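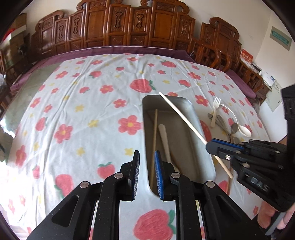 Spring Progress Report: the Clusarum Replica Jewelry Line

Thank you, as ever, for your patience and your support over the winter. I know the January note was a short one, so I have tried to make up for it with a proper account of where the money has gone and what we have to show for it. Please forgive me if I go on a bit. It has been a full few months and there is a lot I would like you to know about.

Where the line stands

Your grant was for three licensed pieces from the Clusarum novels: the Warden's signet, the river pendant and the twin cloak pins. The signet is finished and on sale. We cast it in sterling silver, oxidize it by hand so the dark stays down in the lettering, and send it out in a small lined box with a card giving the verse in both alphabets. We made 736 in the first run and 719 of them have been sold and mailed. The remaining 17 are held back for exchanges, mostly sizes 6 and 11, which seem to be the sizes people guess wrong.

The river pendant took longer than I promised you, and I am sorry about that. The first master had a lovely surface but the bail sat too far forward, so the whole thing tipped toward the wearer's chin. Our model maker at Prolix cut a new one with the weight moved lower, and it hangs the way it does in the book, flat and a little heavy. The mold was approved by the publisher in March and casting is under way now.

The cloak pins are still in wax. We have two versions of the heron's head and have gone back and forth over them more than I care to admit. The slimmer one is prettier, but the beak catches on wool. My own feeling is that we should take the sturdier bird and put the extra detail into the wing — the fans we showed it to at the winter fair liked it very much — and I hope to have that settled before the summer.

Engraving

You asked last time about the inscription, and whether we would stay with acid etching. We have moved to laser work at Feng, a little shop across the river that mainly does watch backs. The letters are crisper on the inside of the band, where the old method went soft, and we can now add a buyer's own initials beside the verse. So far 71 customers have asked for that. It slows packing down by a day or so, and I think it is well worth it for the letters we get back. One couple used a pair of signets as their wedding rings, and sent us a slice of cake in the mail, which arrived in better shape than you might expect.

Money

We are within the budget overall, though it is not spread quite the way we planned. Silver cost more than we had allowed. The boxes cost less, thanks to Niltavix letting us share a print run with their map sets. The second pendant master was an expense we had not foreseen, and we paid for it out of the advertising line. I would like to leave advertising small for now, as the readers' forums have been doing a good deal of that work for us out of pure kindness. The full ledger is attached to the copy of this report you will get by email.

What comes next

The pendants should be polished and ready to photograph by the end of June. After that we would like to reopen the signet for a second run, with half sizes this time, and I will write to you separately with the quote before we commit to anything.

There is one small request. The publisher has asked whether we would consider a pewter version of the pins at a lower price for younger readers. It falls outside what the grant was written for, so I would be glad to hear how you feel about it. A phone call would do nicely, any morning after nine.

With warm thanks from all of us at the workshop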